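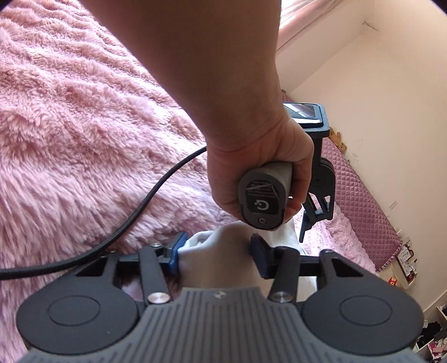
What is the best way to store a spare blanket in a small bedroom?

Fold it in thirds lengthways, then in half and in half again, and keep it on a shelf where nothing has to sit on top of it.

Home Projects Term work Notes Contact

June, by a second-year student, Home and Textiles
Filed under: Student projects / Bedrooms & Bedding

I picked blankets for my summer project, mostly out of annoyance. My room in Eder House is tiny (lovely window, awful cupboard) and all year the spare bedding has lived in a heap on the chair, then on the bed when I wanted the chair, then back on the chair at bedtime. So when the module brief said "choose a household task and improve it" I already knew what mine was going to be!

I used two blankets. The pink one is my everyday one, and the other is a heavier thing from home, sold under the name Manole, which weighs 800 grams on the kitchen scales in our shared kitchen. I had to fold it into a mixing bowl to weigh it and got some looks. I did all the folding on the bed with the pink blanket spread out flat, as the floor isn't big enough and I didn't fancy hoovering every time.

The plan was to try three ways of putting a blanket away: a plain square fold, a long fold in thirds, and a roll. I gave it 20 days altogether and swapped method whenever I felt I'd got the hang of the one before. Looking back I should have set proper dates for the swaps. My tutor wrote that in the margin of my draft as well, so fair enough.

The square fold is what I grew up with. It's quick, and on the heavy blanket it looked really smart, but you end up with a wide flat shape that hung over the front of my shelf and caught on the door. With the pink one the corners kept creeping out of line and I'd have to shake it and start again.

Thirds was slower to learn. You bring one long side in, smooth it down with your forearm, then bring the other side over the top, and only then do you start folding it shorter. Smoothing is the bit I'd skipped all my life and it made the biggest difference of anything in this project. Once I'd done it a few times I could manage it half asleep, and the finished bundle went into the cupboard with the door shut behind it. Hooray.

Rolling I had high hopes for! It's all over the storage videos. The pink blanket rolled up nicely, but the Manole made a great fat bolster that unrolled itself as soon as I let go. I bought a pair of fabric straps from Follico, the hardware shop by the station, and they held it, only then I kept losing the straps. I also borrowed a Kilix zip bag from next door, and gave it back when I realised I'd never bother unzipping it on a cold night.

If I did this again I'd include the duvet, which I left out for cowardly reasons, and I'd ask a few other people on my corridor to try the same folds, as my arms are short and I think that matters with a long blanket. I'd also write my notes up the same evening. Half of mine were on the backs of receipts and the limit for this report was 800 words, so some of the moaning about the cupboard has been left out.

Both blankets are in thirds at the moment, on the second shelf, and there's a clean towel on the chair.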